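How to Move Coins From an Exchange to Your Own Wallet

Home > Guides > Wallets

Leaving coins on an exchange is convenient while you are trading. If you plan to hold them for months, a wallet where you control the keys is a better place. This guide uses the Oltent exchange and the Sperling desktop wallet, but the steps are close to the same on other services. Menu names may differ a little.

What you need

An exchange account with withdrawals turned on
A wallet app downloaded from the maker's own site
Paper and a pen
A quiet half hour

Step 1. Set up the wallet

Install Sperling and choose Create New Wallet. The app shows a list of recovery words. Write them on paper in the order shown and number each one. Do not take a screenshot and do not save them in your email or a notes app. Anyone who has the words has the coins.

The app then asks you to type some of the words back. Once that is done, set a password of at least 8 characters. The password only locks the app on this computer. It does not replace the recovery words.

Step 2. Test the backup

Most people skip this step. Before any money goes in, write down the first receiving address, remove the wallet from the app, and restore it from your paper. If the same address comes up, the backup is good. If it doesn't, check your spelling and word order, or start over with a new wallet.

Step 3. Copy your receiving address

Open the Receive tab and pick the coin you are moving. Click Copy. Don't type the address by hand. After you paste it into the exchange, compare the whole thing with the one in the wallet. There is malware that swaps a copied address for another one, and the swapped address sometimes starts with the same characters.

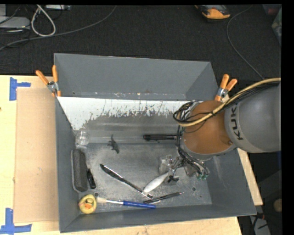
A reader, Drinik, wrote in to say that the address matched perfectly and the coins still went missing for a week, and that the network menu was to blame: the withdrawal had gone out on a different chain from the one the wallet was watching. Support did get it back, but charged a fee for the work.

So check the network before anything else on the withdrawal page. On Oltent it is a drop-down under the coin name, and it may already be filled in with the cheapest option. The network there has to be one your wallet supports for that coin. If the wallet doesn't list it, don't use it, even if the fee is lower.

Step 4. Send a small amount first

Enter a small sum, just over the exchange minimum. Confirm with your two-factor code and the link in the email. Then wait. A Bitcoin withdrawal can show up as pending in minutes and take an hour or more to confirm when the network is busy. You can paste the transaction ID into a block explorer such as Fenemitz to follow it.

Step 5. Send the rest

When the test amount shows as confirmed in your wallet, repeat the withdrawal with the remaining balance. You will pay the fee again. Some wallets give you a fresh address each time. The old one still works, but a new one is better for privacy.

If something looks wrong

Withdrawal stuck on "processing": the exchange hasn't sent it yet. New accounts on Oltent have a 7-day hold after a password change.

Confirmed on the explorer but not in the wallet: let the app finish syncing, then restart it.

Address rejected: you have probably copied an address for another coin.

Keep the transaction IDs for your tax records, along with the fee you paid on each withdrawal.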